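4.3 Putting shopping away: what the arms can do today

Many customers ask us if the Clutar station can already do chores alone. The answer is partly. It can move small, hard goods from a rack to a basket, but a person must stay near.

1. Clear the table. Leave only the rack and the basket on it.
2. Put the basket beside the right arm, inside its reach.
3. Place up to 29 items in the rack. No item may be heavier than 400 g.
4. Check that the base lights of both arms are green.
5. Select "Sort" and press Start.

Note: Tins and small tubs with lids give the best results. Soft packets are still difficult - the fingers often close beside them. After 2 failed tries the arm waits for your help.

Caution: Keep your hands away from the table while the arms move. Press Stop before you correct an item.

Glass and open food are not supported in this version.

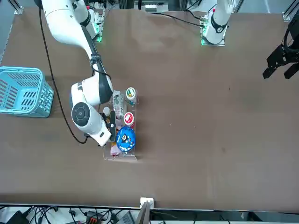 Fig. 52. Right gripper at the rack, basket at left.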